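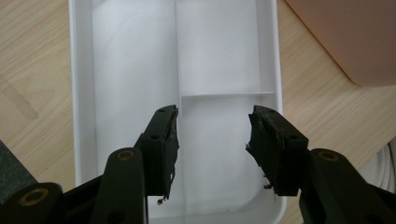 Figure 3. Open gripper over the divided tray before a trial. Pad wear of this kind falls under Rule 2.

4. House rules for hand-held collection

When we started writing this section I figured it would be half a page. We had a protocol, it was taped to the wall, and everybody said they followed it. Then Solange Perron sat down with the logs from our first round at Grenudeck and found that we'd been following at least three different versions of it, depending on who was holding the tool. So what you get in this section is the rewritten set, which we froze on 21st March and have used for all 392 demonstrations reported in Section 5.

Rule 1 is about the start state. Tray flat on the table, compartments empty, fingers fully open, and a short pause with the tray in view. I used to rush that pause (I'm the worst offender in the logs, by a good margin), and the trimming script then has no clean place to cut. Anything else may stay on the table at the start, and we don't tidy cables. Our feeling is that a policy trained on spotless tables is going to have a bad day in somebody's kitchen.

Rule 2 is about pads, and it's the one we argued over most. Look at the pads in Figure 3: the edges are torn and there are loose fibers hanging off the lower ends. Should you swap them? The old protocol said "replace when worn," and you can imagine how that went. Our new wording has two parts. Frayed edges get written in the session sheet and you carry on. A tear that reaches the middle of the gripping face means you stop and change both pads, never just one. On top of that, both pads get changed after 300 grasps no matter how they look. I wanted 500, Solange wanted fewer, and 300 is where we stopped arguing.

Rule 3 covers contact with large smooth parts. Our protocol borrowed from the Plustdale handling notes, which were written with boxes in mind, and boxes are forgiving. Rounded plastic isn't! If you come in from underneath, the tips can get very close to a curved surface well before you've decided where to grip, and it's hard to judge the gap from above.
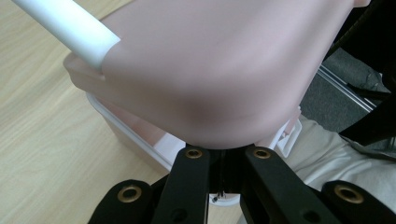
Figure 4. Low approach under a rounded pink part, finger tips close to its underside.

For an approach like the one in Figure 4 we now ask for a slow final stretch and no change of direction once the tips are within 40 mm of the part. If you need to re-aim, back out past that line and come in again. The whole thing stays in as one demonstration, with a "retry" tag. We threw away 17 demonstrations for breaking this rule, and I'll admit a few of them were lovely grasps that I was sorry to lose.

Rule 4 is seating. Demonstrators may sit or stand, but they pick one and keep it for the session, and it goes in the sheet. Clothing and furniture are allowed to show up in view. Faces aren't, and any recording with a face in it gets deleted the same day.

We ran the four rules past the group at Prornow in May, before the second round. Their main complaint was that Rule 2 leaves "the middle of the gripping face" up to the person looking at it. Fair enough. We've added a printed template to the kit (see Bélanger's drawing in Appendix B), though I can't yet say whether it makes two people agree any more often than they did without it.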